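Re: [tank-water] First-flush diverter sizing

Morenike Danladi wrote:
> The Savholm diverter drains in 2 hours and then passes the
> next shower straight through. Is the slow-release washer
> the wrong size, or is that normal?

Normal for the stock washer. Swap it for the 12 L/h one and clear the screen while the cap is off. Fine grit in the seat will change the rate as well.

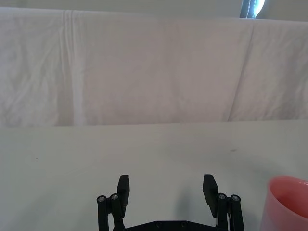 Check the roof area before you change the chamber. Our tank log read 1,622 L after the last decent rain, which didn't match the gauge until I took the carport out of the catchment figure. The Oyelaran spreadsheet counts it by default. 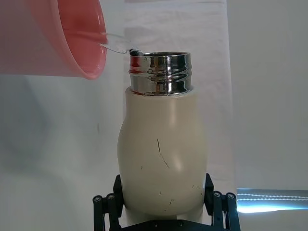
Trudalholm, May

Colour in the first draw-off is tannin from the gutters. Let it settle, then sample from the tap, not the hatch. I can post the washer part numbers if anyone wants them.

Clémence Rey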